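I've gone off "family size". The Prirkus at our end of town put its big bottles on a yellow ticket last August, so I did the sums, and the small ones were cheaper per litre. By 16 cents!
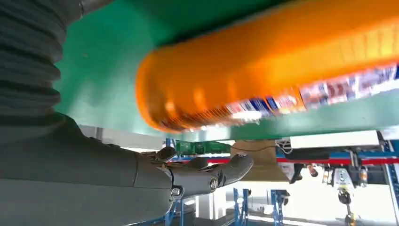 Aubert's does the same with rice - the colour of the ticket tells you nothing. I asked at the counter and got a shrug. Maybe it's an honest mistake, but it's been there for two visits now, and I have my doubts.

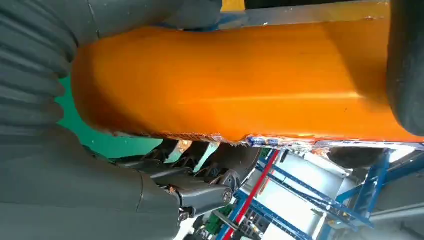
*Big, orange and a bit worn along the edge.*

Next I'm checking the cereal.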